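Jinfeng Zou has finished the Gurbridge Loop 16 times and would like it known that she has never enjoyed the hill.

"People say you learn to love it," she says. "I've met those people. They drive to the top and hand out oranges."

The Loop is a virtual challenge now, after years as an ordinary race with a start line and a parking problem. You sign up, cover 37 miles by May's end however you please, and log each outing on the Tramora app. Zou runs hers. Her brother does his on a rowing machine in front of the television, and their medals are identical, a subject she returned to twice.

This year 780 people entered, a few from as far off as Wostitz. Zou answers the email. Most of it concerns what counts.

"Mowing the lawn counts if you push the mower. Riding the mower does not. One man sent me a map of his yard - he'd clearly put more effort into the map than the yard."

And dogs?

"Kong finished in five days last year. He's a beagle. He got a bib, and he ate the bib."

She is less relaxed about the deadline. Miles have to be logged by 27th May to make the first mailing, and anyone later waits for the second.
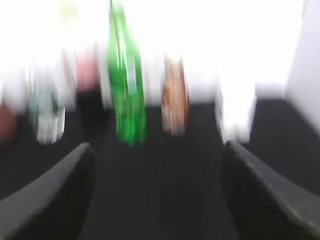

A blur of gray over a black tabletop.

Asked whether she misses the old race, Zou thinks about it for a while.

"I miss the soup," she says. "The soup was very good. I don't miss standing in a field at dawn with a bullhorn that had no batteries in it."

She still has six miles to go, and the hill is in four of them.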